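Rallemik vs. Bodurent hand-held grippers: your questions
Last updated January 14, 2020

Why did you test these two and not the one I asked for?

Because these are the two people keep telling us to buy. The Rallemik is sold as the tough one and the Bodurent as the precise one. We had doubts about both claims, and after 274 grasps with each tool we still have most of them.

Who ran the tests?

Shengli Xie did all the handling. One operator means one set of habits, so if you squeeze harder or move faster than he does, expect different numbers. We paid for both grippers. Grulirton, the reseller, offered a loan and we said no.

Is the Bodurent more precise?

On the bench with a caliper, yes. In actual use we couldn't find a difference worth paying for. Most missed grasps came from the operator's aim or from the camera losing the near edge of an object, and tighter finger travel fixes neither. The brochure figure is measured with the fingers closing on nothing, and I don't know anyone who buys a gripper for that.

Do the finger pads last?

Depends what you call lasting. The product page says "maintenance free," a phrase I'd like to see retired. Pads are a wear part on every gripper we have tried. Edges chip, anything stuck to the face starts to fray, and grip gets less predictable well before it fails outright.

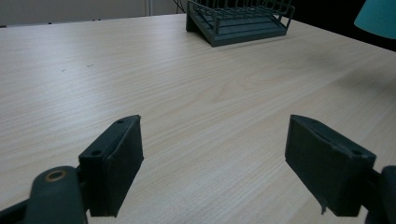

Check the faces before each session and the screws once a week. If a strip of anything is hanging off a pad, trim it or replace it before you record. We threw out a whole afternoon in November over a loose strip that kept dragging on the thing being picked up — a dumb way to lose a day.

Can I put Rallemik pads on the Bodurent?

No. The hole spacing is different. Someone on the Hegazy forum says a printed adapter works. We tried it and it shifted under load.

Does the wide opening matter?

Less than the ads suggest. A wide opening helps with bowls and boxes. It also means a longer squeeze for small items, and hands get tired. Shengli's grasps got sloppier after 184 or so, whichever tool he was holding.

What about the camera mount?

Both put the lens where it sees the fingertips and the table in front of them. Both also sag slightly when the bracket screw works loose. Recalibrate if you bump it. Neither manual mentions this.

So which one should I buy?

If you already own either, keep it and order 3 spare sets of pads. If you own neither, get the cheaper one. I have yet to see a result that justifies the price gap — send me your logs if you have one.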